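# Chapter 6: Picking Up and Setting Down

Setting a bottle upright in a holder is a good first job for a shop-built gripper. Learn the move by hand before writing any code.
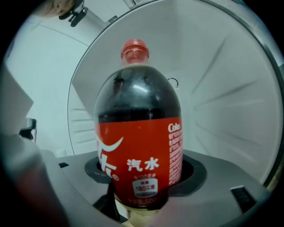

**Figure 6.1** A cola bottle standing in a round black holder.

Next comes the carry. Close both fingers on the bottle and keep the grip steady — a tilted bottle is harder to place.

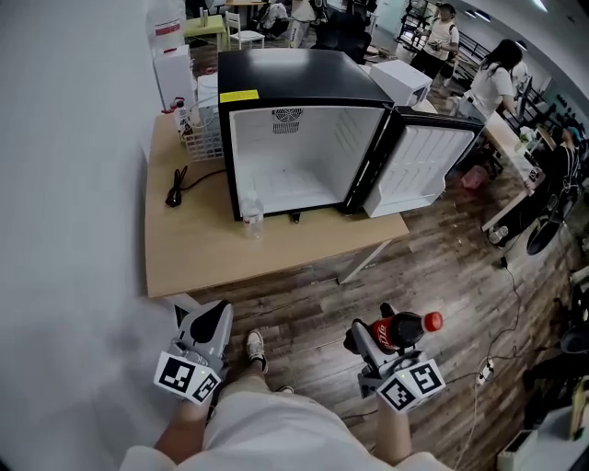 *Photo: Fidelina Villanueva / Utari*

Section 6.1 covers finger width. Section 6.2 covers the path to the fridge shelf.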